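Basteck Lever Handle Set on Long Backplate

Item 874
Finish: brushed stainless steel
Sold as: one pair of levers with backplates, spindle, and fixings

The Basteck long plate set is a lever handle for interior doors that get opened all day. It suits storerooms, offices, classrooms, clinics, and shared hallways. The lever and spring are mounted on a single tall plate, so the lever, keyhole, and fixing screws all sit on one piece of metal. The plate also covers old screw holes and worn paint, and for that reason many buyers choose it when replacing a round rose handle.

What is in the box

Two levers, already mounted on their plates
One 8 mm square spindle
Two through bolts with sleeves
Wood screws for the plate corners
One hex key
Paper drilling template

The lock case, cylinder, and strike plate are sold separately. If you are keeping your existing lock case, measure it before ordering.

Sizes

Plate height: 240 mm
Plate width: 40 mm
Lever length: 130 mm
Door thickness: 35 to 50 mm
Spindle center to cylinder center: 72 mm

For doors thicker than 50 mm, order the extension pack, item 393. It contains a longer spindle and longer bolts. The plates and levers are the same.

Choosing a function

Passage. The lever works from both sides at all times and there is no keyhole in the plate. Use it where the door only has to stay shut.

Keyed. The plate is cut for a profile cylinder. The lever retracts the latch and the key throws the bolt. This is the usual choice for supply rooms and file rooms.

Storeroom. The outside lever is fixed and a key is needed every time. The inside lever is always free, so a person inside can get out without a key. The storeroom function needs the Daza split spindle and a matching lock case. Tell us when you order and we will pack the right spindle.

None of these sets is fire rated on its own. If your door carries a fire label, check with the door maker before changing the hardware.

Fitting

Hold the template against the door with its center line on the spindle hole. Mark the bolt positions and drill from both faces toward the middle to avoid splitting the skin. Slide the spindle through the lock case, push a plate on from each side, and start both through bolts by hand. Tighten them a little at a time and keep working the lever as you go. If it gets stiff, the plates are out of line or the bolts are too tight. Back them off half a turn and try again. The wood screws go in last.

Levers are supplied right handed. To change the hand, loosen the set screw under the neck, turn the lever over, and tighten again.

On hollow doors, use the sleeves. Without them the bolts will pull the two faces together and leave a dent around the plate.

Care

Wipe with a damp cloth and dry along the grain. Do not use steel wool or any cleaner containing bleach. Check the set screws once a year, and more often on a busy door. A small amount of dry lubricant on the latch is enough. Oil collects dust and should be kept out of the cylinder.
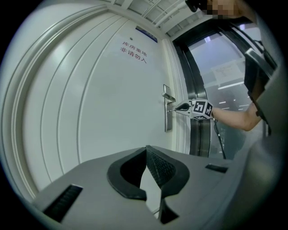 Spare parts

Return springs, set screws, and spindles are kept in stock at our Covunham warehouse. Single levers can be ordered without the plate, but please state the hand and finish. Plates are not sold singly because the brushed grain can vary slightly between batches, and two plates from different batches may not match across a corridor.

Ordering and delivery

Orders placed before 2 p.m. leave the same working day. There are no dispatches on Sunday. Orders of 30 sets or more are packed by door if you send a schedule with the room number, door thickness, hand, and function for each opening. Signe Ásgeirsdóttir in the trade office checks every schedule against stock and will call if a line does not make sense.

Unused sets can be returned in the original box. We cannot take back levers that have been fitted, or plates that have been cut for a special cylinder position.

Customer comments

"Replaced all the handles on our second floor. The template was accurate, and the plate covered the old holes with room to spare. One spring was noisy and they sent another." Lucienne Chauvin

"Good weight, no wobble. Instructions for changing the hand could use a bigger drawing." Zulkifli Majimbun

Related items

Jakau overhead door closer, silver
Basteck lock case, 72 mm centers
Extension pack for thick doors, item 393
Wall-mounted door stop, item 81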